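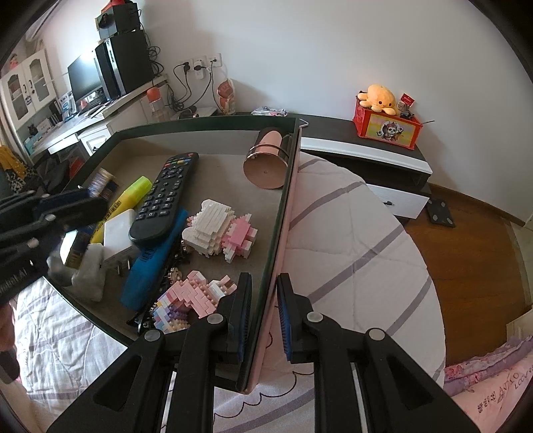
Which Gripper Grabs Best?
A Ditari Explainer for Curious Kids
By Séverine Roussel
July 17, 2025

Pick up a pencil. Go on, any pencil will do, and if you can't find one, a spoon is fine too.

Did you have to think about it? Probably not. Your eyes found the pencil, your arm swung over, your fingers opened just wide enough, and then they squeezed just hard enough to hold it. You have been practicing that trick since you were a baby, when you grabbed at noses and earrings and anybody's glasses, and by now you are so good at it that you can do it while talking about something else entirely.

A robot starts out with none of that practice. It has to be given a hand, and then it has to be shown what a hand is for. Today we're going to look at the hand part, and how people decide whether one robot hand is better than another (which is a lot more fun than it sounds, I promise).

What is a gripper?

A gripper is the part of a robot that takes hold of things. Some grippers have lots of fingers, and a few look very much like a person's hand. Some have no fingers at all and use suction, like the little cup that holds a hook on the bathroom tiles. But a great many grippers have just two fingers, which are often called jaws, and they open and close like a pair of kitchen tongs.

You might think two fingers would be a terrible hand. Try it! Tuck in everything except your thumb and your pointer finger, and see how much of your morning you can manage. You can still carry a sock and turn the page of a book. Buttoning a shirt gets pretty silly, though, and peeling an orange is going to make a mess.

Solène Millet and her sister Léonie tried this at breakfast when I told them I was writing this page. Solène got through a whole bowl of cereal. Léonie dropped her spoon in the milk and said it didn't count because her spoon was slippery. Well, it does count, and slippery things are exactly what gripper testers want to know about.

A gripper you hold in your own hand

Now comes a clever idea. You can try out a gripper before you ever put it on a robot. You build it with a handle, and a person holds the handle and uses the jaws to pick things up. The person's arm does the job that the robot's arm will do later on.

A camera can ride along on the gripper, pointing at the jaws, so it sees what the jaws are doing. Later, a computer can study those pictures and learn from them. It's a bit like learning to tie your shoes by watching your big sister's hands instead of listening to her explain it (big sisters are not always good at explaining it).

You can use one gripper, or you can hold one in each hand. Two are handy when a job needs teamwork, such as keeping a box still with one while you reach in with the other.

Why not use toy blocks for everything?

When I first visited a test like this, I expected neat wooden cubes in a neat row. Cubes are lovely to grab. They have flat sides, they don't roll, and they don't mind being squeezed. The trouble is that houses are not full of cubes.
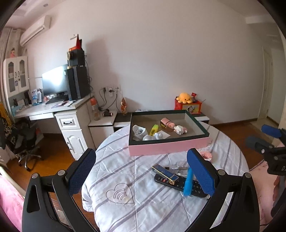 A remote control is long and thin, so where you grab it makes a big difference. Take it by the middle and it may stay nice and level. Take it by one end and the other end wants to swing down, like a seesaw with a kid on only one side. A slim little package is a different puzzle, because when it lies flat there isn't much edge for the jaws to get hold of. Anything shaped like a tube can roll away just as you reach for it. And clear plastic can be tricky for the camera, which may look right through it and see the cloth underneath!

Even the box matters. If something is lying close to a wall of the box, one jaw has to squeeze into the narrow gap between them. Your fingers are soft and can wiggle into a gap like that. Stiff jaws need more room.

Look at the tips

The blue pads on the ends of the jaws may look like a small detail, but people who compare grippers can talk about pads all through lunch. Smooth, hard tips tend to let things slide. Tips with ridges or bumps can hold on better, a bit like the soles of your sneakers on a wet sidewalk.

Antigoni Michailidis, who tests pads for a project called Inon, told me that she changes only one thing at a time. If she tried new pads and a new camera on the same day, and the gripper did better, she wouldn't know which one to thank. So the camera stays put, the objects stay the same, and only the pads are swapped.

How do you keep score?

In January, Antigoni compared 3 kinds of pads. Each kind got 40 tries at picking up the same marker pen. One kind dropped the pen 23 times. The best one dropped it 4 times, and she was so pleased that she called Gaëtan Renaud in from the next room to look at the chart.

Why so many tries? Because a single try might just be lucky. If you toss a ball of paper at the wastebasket once and it goes in, you might be a champion or you might be a person who got lucky. Toss it 40 times and we'll have a much better idea.

Dropping isn't the only thing to write down, either. A gripper can hold on beautifully and still crush a paper cup flat. Gaëtan keeps a column in his notebook for squashed things, and another one for things that came up crooked.

Try it at home

You'll need kitchen tongs, a shallow box, two rubber bands, and some things from around the house that won't break. Ask a grown-up before you borrow anything, especially the remote.

Put everything in the box and move it all out onto the table with the tongs. Make a mark on a piece of paper each time you drop something.

Then put everything back, wind a rubber band around each tip of the tongs, and do it again. Were there fewer marks the second time? Remember that you had also had some practice by then, so take the rubber bands off and have one more turn to be fair.

If you find an object that beats your tongs every single time, draw it and send it to us at Ditari. Léonie has already sent in a drawing of her spoon.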